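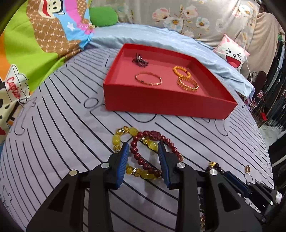 Adjoa Kpodo wrote:

> I've read the whole thread and I still can't see how you get from "people
> do better when you punish them less" to "people don't deserve punishment".
> The first is a claim about results. The second is a claim about justice. If
> a man empties his neighbour's savings account and feels no shame about it,
> I don't care whether a fine or a month inside makes him a nicer person. He
> owes something. You seem to have quietly dropped the owing part.
>
> Also, can we please stop using the Verbruggen essay as if it settled
> anything? It's a good read but he changes what he means by "blame" on
> nearly every page.

Fair cop on the essay, Adjoa. I went back to it last night with a pencil and I make it 4 different meanings before he even gets to the chapter on forgiveness. (I had a lovely time, mind you, I do like a book you can argue with in the margins.) So I'll leave him on the shelf for this one and try to say what I think in my own words.

I haven't dropped the owing part, or I didn't mean to. Your man with the neighbour's savings owes the money back, plainly, and he owes the neighbour an apology whether he feels like giving one or not. Where I get stuck is the next step, where we say he also owes us some suffering. Who is that paid to? The neighbour doesn't get it. I don't get it, unless you count the warm feeling I have when I read that somebody horrible has been sent down, and I do have that feeling, I'm not pretending to be a saint here! I just don't trust it very far.

When I was on the parish council in Rirnevley we had a long row over the cricket pavilion. A lad of seventeen had smashed every window along one side and the repair came to 3079 pounds, which was a lot of money for us. Half the room wanted him in court and the other half wanted him up a ladder with a paintbrush. What struck me was that both halves used the word "deserve". He deserves a record. He deserves a chance. We went round like that until gone ten, and as far as I could tell we were all just saying what we wanted to happen and then sticking that word on the front to make it sound official.

Now you'll say that people misusing a word doesn't make the word empty, and I'd agree with you. I think there is something in it. If we'd fined the boy's sister by mistake, everyone in that room would have known it was wrong, and wrong in a way that has nothing to do with whether it worked. So desert seems to me to be good at telling us who we mustn't punish. I'm much less sure it can tell us how much to punish the ones who are left. Why 800 pounds and not 300? I've never heard an answer to that which didn't slide back into talk of deterrence, or else into what people are used to.

That's as far as I've got. I know some of you (hello, Adjoa Sowah, I can feel you typing) think the who and the how much can't be pulled apart like this, that if guilt is real then it must come in sizes. I'd like to see that spelled out, because it's the bit of your post from Vongate that I couldn't follow. You said a bigger wrong "calls for" a bigger answer, and I wanted to know what sort of calling that is. An apology can be bigger too, can't it? So can a repayment.

One small thing on the reading for June. I'd rather we did the short Trestix pamphlet on mercy than the long one, as my eyes aren't what they were and the print in the long one is tiny. Happy to be outvoted.

Off to walk the dog. Be rude back if you like, I'd sooner have that than silence.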